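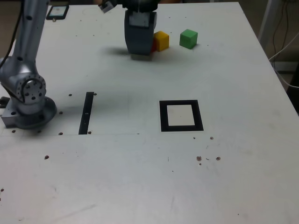 If the seller says it makes plenty of pressure, why would I care how many cubic feet come with it? That was the last question of session 1, and it deserves more than the shrug it got with four minutes left on the clock.

Session 2: Buying a used compressor without crying
Used Shop Equipment, evening course, Astudside
December 1, 2025

Bring a calculator. Phones count. The one in your head does not, judging by the homework.

1. Pressure and flow

Pressure is how hard the air pushes. Flow is how much of it you get. A bicycle pump will reach a respectable pressure, and you are welcome to run a sandblaster with it.

Sellers love pressure because it is one number and it sounds strong. Tools care about both. Every air tool has a required flow in cubic feet per minute (cfm) at a stated pressure. Find it on the tool plate or in the manual before you look at a single compressor ad. If you shop first and measure later, you will discover that everything you want was just right for what you already bought.

Watch the wording. "Displacement" is the volume the pump sweeps on paper. "Delivered" or "free air" is what comes out the other end, and it is always smaller. When an ad just says "cfm," assume displacement and ask.

2. The worked example

Last term's example was a paint booth and everyone argued about paint. This one is the machine shop at Urklow. Argue about that.

Steady demand: 33 cfm
Compressor offered: Nygård rotary screw, 67 cfm delivered
Receiver (the tank): 200 gallons
Cuts out at 120 psi, cuts in at 90 psi

How long can the tank carry the shop by itself?

200 gallons is 26.7 cubic feet. The usable part is the drop from 120 to 90, or 30 psi. Divide by atmospheric pressure, 14.7, and multiply by the tank volume:

30 / 14.7 x 26.7 = 54.5 cubic feet

54.5 / 33 = 1.65 minutes

So 99 seconds. Then the compressor loads, makes 67, the shop eats 33 of it, and the remaining 34 refills the tank in 1.6 minutes. Loaded half the time, resting half the time. A screw machine can live like that, although it would happily run loaded all day. A small piston machine needs the rest.

Common mistake: using the whole 120 psi instead of the 30. It gives you a wonderful tank that keeps the shop going for six and a half minutes, the last four of which are useless to every tool in it.

3. What the ad leaves out

Voltage and phase. A three-phase motor in a single-phase building is a large doorstop. Converters exist. Price one before you drive anywhere.

Hours. Ask for total hours and loaded hours. A machine with low hours and a worn control panel has led an interesting life. A replaced hour meter starts at zero, and so does the seller's memory.

Oil. Pull a sample. Milky means water. Burnt-smelling means heat. Brand-new and crystal clear on the morning of your visit means somebody tidied up for company, and you should ask when the last change was before that.

"Refurbished." This has no fixed meaning. It may mean new bearings, new seals and a test sheet. It may mean blue paint. Ask for the list of replaced parts in writing. The Walum dealer sheet handed out in session 1 is a good pattern: it names each part and says who did the work. Compare it with any ad that says "gone through completely" and notice which one you could take to small claims court.

Dryer. Often sold separately, often pictured anyway. Ask if it's included. Size it to the compressor's full output, and check the room temperature it was rated for. Compressor rooms are warm and rating sheets tend to be optimistic about this.

4. The tank

This is the part with no jokes in it. A receiver is a pressure vessel and it rusts from the inside, where you can't see it. Find the plate. It should show the maximum working pressure, year built and serial number. No plate, no purchase. Do not weld on it and don't let the seller tell you about the time he did. Open the bottom drain and look at what comes out. Some rusty water is ordinary. Flakes are not. Check what your state requires for inspection, and get the relief valve replaced whatever its condition.

5. The visit

Arrive to a cold machine. Put your hand on it. If it's warm, it has been started for you, and you have missed the hard start you came to hear.

Run it up from empty to cutout with the outlet shut and time it. Work out the delivered flow using the method in part 2 (rise in pressure / 14.7 x tank volume, divided by minutes). Compare with the ad. Do this in front of the seller. It is the cheapest negotiating tool in the course.

Homework

a) Redo the Urklow example with a steady demand of 67 cfm. Explain in one sentence why the tank never fills.
b) Bring one real ad. Underline everything in it that could be checked.

Related handouts
Session 1: Reading a nameplate
Session 3: Dust collectors, ducts and wishful thinking
Session 4: Forklifts, batteries and who pays the freight
Phase converters: a short guide
Pipe sizing table (revised May)
Walum dealer sheet, clean copy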